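19 August 2020

Up early. Coffee, then the bus to Memham with the box of cups on my knees. Máté Pálfi had the door open already and had moved most of the tables where he wanted them. He wants the place ready before the Clonville people come, and he had a list, so we worked from the list.

First job was the high tables by the windows. Cups had been left on them, a few tipped over on their sides, and the stools were pushed in any old way. I stood the cups up and put the lids to the back. The red ones are the ones I like. They sit well in the hand and the color doesn't show much.
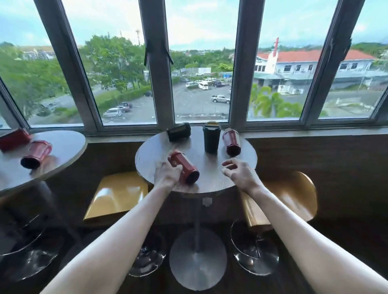 Máté thinks we should use only one kind of cup for the whole room. I said people will carry them from table to table whatever we do, so why bother. We left it there. He paid 57 for the last lot from Flesska and is still sore over it - the ones he ordered in July came with two lids missing and they never wrote back.

Lilla Szalai phoned at eleven. The rent is settled at 1,414 a month, a good deal less than I had expected. She will bring the papers over herself. I wrote the figure on the inside cover of this book so I don't have to look for it.

Ate a cheese roll standing up. My back was stiff from the bending, so after that I did the low tables sitting down, in my dark trousers, which I should not have worn for this. Green cups there, the ones with the yellow flip tabs. I put three together in the middle and checked that the tabs were pressed down. They are stiff when new. My thumbs are sore tonight.
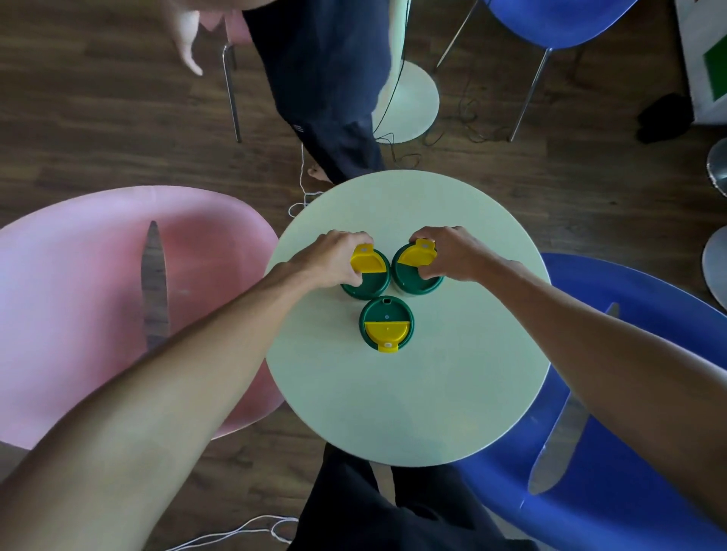
For tomorrow

Ask Máté where the pink and blue chairs should go.
Tape down the cords on the floor.
Call Ndung'u and ask for the 100 napkins, and the price for 2,000.
Old shirt and old trousers.
Pay Lilla back for the bus.

Home by six. Soup, then a bath. Rain started when I was in it and I had to get out to shut the kitchen window.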